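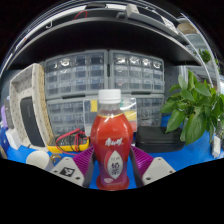 Flallis handheld gripper kit, data card, v3. Sold by Drelach, reviewed on our own bench, October 31, 2021. 2547 episodes, all tabletop pick and hold. Ribbed purple pads are the stock ones - they sit well on round stuff like the milk tea bottle, even where the body bulges. Harder pads are extra, didnt test.

In the box: gripper, two fingers with markers, spare pads, hex key. No mat.

Known issues
- marker on left finger peels, reglue
- clear plastic boxes confuse the depth estimate, nearly 14 episodes droped for this
- firmware 3 only, older wont pair

License: research use, ask first.
Contact: Ingrid Achterberg (kit), Kamonchanok Kaewsai (data)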